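Backdrops for Small Booths: Covering, Lettering and Table Layout
Lorena Barrientos and Estela Henríquez
Display and Exhibit Workshop, final report
Submitted Friday, August 9, 2019

Background

Our assignment was to study how a small enclosed space can be turned into a display booth with cheap materials. Most of the booths used at the Plultotholm student fair in December had bare white walls. Names were printed on letter paper and taped up, and from the aisle they were hard to read. We wanted to find out what a cloth backdrop and cutout letters would do for a space that size, and what problems come with them.

We worked on two questions. The first was how to hang fabric so that it covers the back and sides without a frame. The second was how large the letters need to be, and in what colors, when household objects are standing on the table below them.

Fabric

We compared a black cotton and a gray polyester, both sold by Zollow. The polyester was cheaper and wrinkled less, but under a ceiling light it had a shine that moved when you walked past. The cotton stayed flat in tone. Its weak point is creasing – it comes off the bolt with fold lines, and steaming took out most of them but not all.

For hanging, we tried tape first. Tape held for one afternoon and then let go at the corners, where the weight of the cloth collects. Pins along the top edge did better. Our notes on corners are longer than on anything else. If the cloth is pulled tight around a corner, it lifts away from the wall and the pins start to lean. If it is left loose, it bunches. We came to prefer it loose.

Letters

Cutout letters can be bought or made. We priced a set from Wondier and also cut our own at home with a craft knife. The bought ones had cleaner edges. Ours cost less but took 12 hours in total, a large part of it spent on the letter S.

Color mattered more than we expected. On black, the pale colors read well, including peach and light yellow, which almost disappeared when we held them against a white wall. A rim in a slightly darker shade helps the shape of each letter. Dark blue and brown were poor choices and we dropped them.

Two rows are easier to fit than one long row. We suggest making the lower row bigger if it holds the name people need to remember.
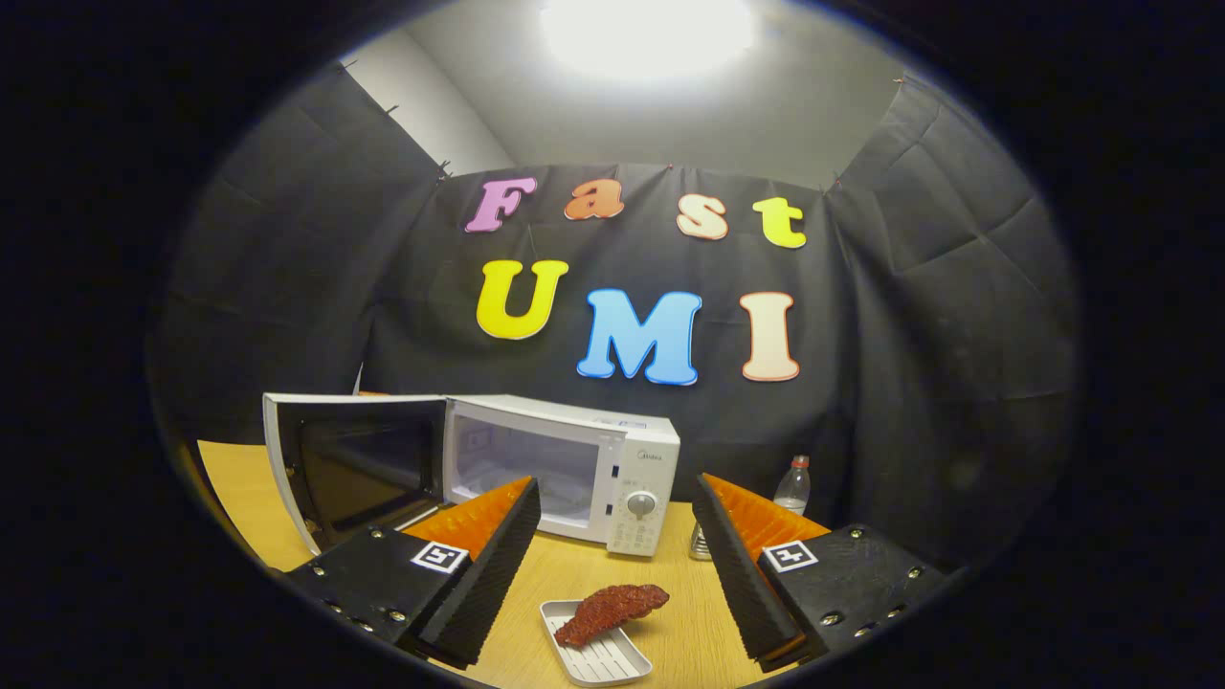 Figure 1. Two rows of cutout letters on black cloth, with an open microwave on the table below.

The lettering in Figure 1 uses a different color for each letter, and the words still read as words. The letters are not on a perfectly straight line. In our own trials we measured every baseline with a ruler, and after seeing this we think a playful typeface can do without that step. The bright yellow U and the sky-blue M would both pass our color test.

Table

A white appliance against black cloth is very easy to see, so it competes with the lettering. We put our own test objects left of center, then right of center, then in the middle. The middle was the worst position, mainly because people looked at the object and skipped the name. A microwave also needs space for its door. With the door open it takes up a good deal more of the table than its listed width, and a layout drawn with the door shut will be wrong. We made that mistake in our first floor plan.

A light wood top worked well with the black. We had planned to add a tablecloth and decided against it.

Cost

Fabric, pins and foam board for our trial came to 82 dollars. Steaming was free, as Estela borrowed the steamer from her aunt's shop in Lagos. Bought letters would have added to the total, and we left them out.

Remaining work

We did not test the backdrop over a long period, so we can't say how the pins hold after several weeks. We also worked under one kind of ceiling light only. A group repeating this should try a lamp from the side – creases will probably show more that way – and should ask the building office about pin holes before starting.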